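3.2 Items and table layout

The household items in the Gidemska study were picked for the trouble they give a person who has to put them away by shape alone. The appliance with the clear plastic bowl and the brushed steel base was the hardest of the group. Its walls throw glare, and parts on the inside show through the plastic in layers, so the rim is easy to misjudge.

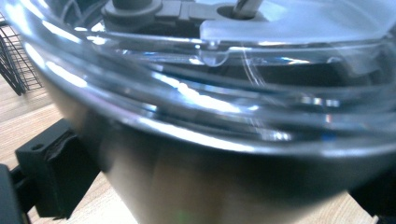 Participants rated each item for ease of handling before the sorting task and again after it. Of the 86 people who signed up, 79 gave both ratings. The scale was the one used by Simon in the earlier Grendlow work, with the wording shortened.

Small items were sorted using an open basket made of black wire mesh. We chose mesh over a solid tub so that the contents could be checked from the side. The table was light wood with rounded corners, and the floor was carpeted in grey.

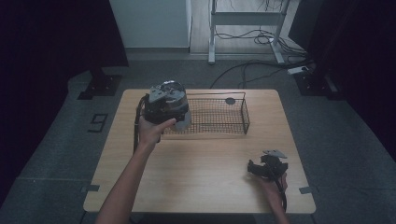 Figure 2. Table with the wire-mesh basket and one small round disc inside it.

Ratings for the basket items are reported separately in Section 4.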